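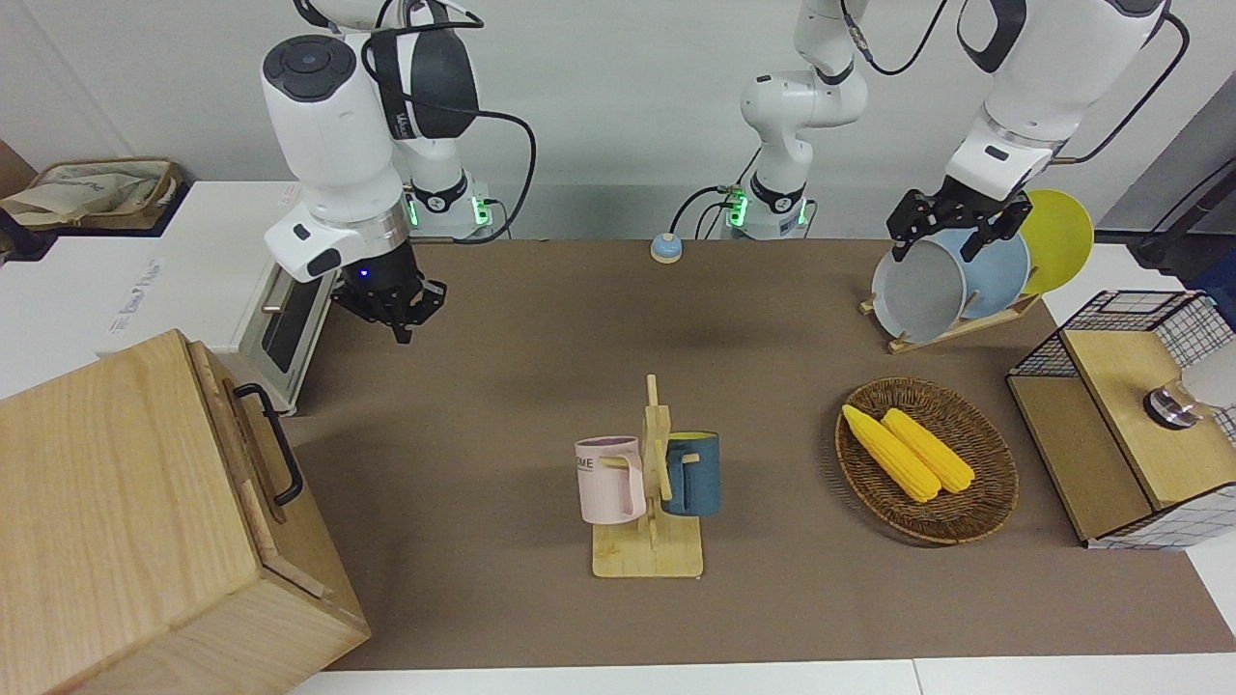 *The two-arm table at Skisness, set up with the kitchen things: plates in the rack, mugs on the tree, corn in the basket.*

# How to budget for a two-arm table

When I first had to put together a budget for a pair of robot arms, I did what I suspect most people do. I looked up the price of the arms, doubled it, added a bit for luck and felt rather pleased with myself (for a day or two, anyway). Then Inger Oddsson sat down with me and asked what the arms were going to stand on, and the whole thing had to be done again. So pour yourself a cup of something, and let's go through it in the order I wish I'd followed.

## 1. Write down the jobs first

Before you ask for a single quote, write out what you want the arms to do in the first few months. Plain sentences are best. Ours began with "take a plate out of the rack" and "hang a mug on the tree", and grew from there as people wandered past with suggestions!

Next to each job, note the heaviest thing, the thinnest thing and the furthest reach. Take those notes to your supplier. We talked to both Sullau and Doležal, and the conversations went far better once we had a plate and a mug to put on the desk.

## 2. Split the arms from everything attached to them

Ask for the arms, bases, grippers, cables and controllers as separate lines, even if you mean to buy the lot together. Our first quote from Sullau was one lovely round figure and I couldn't tell from it whether the grippers were included. They weren't.

Check these while you're at it:

- How long are the cables, and what do longer ones cost?
- Can you buy spare fingers on their own?
- Who pays for delivery, and does it come up the stairs?
- What does the warranty cover after the first year?

## 3. Budget for the table

Measure the room, then measure it again with the door open. With both bases at the back of the table you keep the front clear for the work, but the arms also swing up and out to the sides, so leave space for that too. Ludmila Lukáč marked ours out on the floor with masking tape and we walked round it for a week, which I'd warmly recommend.

Put the table, a mat and any shelving on their own line. We allowed £1,125 and spent nearly all of it.

## 4. Don't forget the household things

It feels silly to put mugs and dish racks in an equipment budget, I know, but they do add up, and it's much easier to ask for the money once. We set aside £300. Buy your plates in different colours if you can, as it makes it so much easier to talk about them across the room ("no, the yellow one!"). Get duplicates of anything that might chip, and keep the receipts in one envelope.

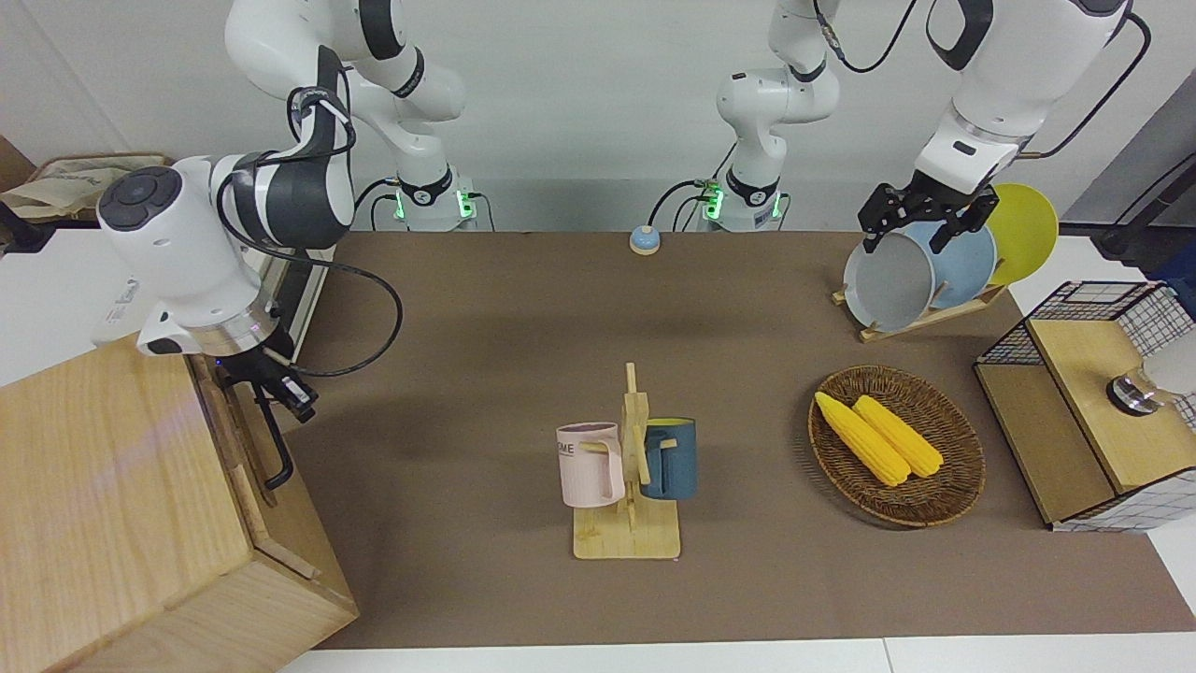

## 5. Allow for people's time

Setting up took us 4 full days, and we came away with a list of 73 small things to fix, from cable ties to a wobbly shelf. Put those days in the budget as a proper cost, along with any training. Gendden offered us a half-day course, and I'm very glad we said yes.

If your money has to be spent by a certain month, work backwards from there. We wanted everything running by September and ordered later than we should have, so Inger is already asking for next year's list.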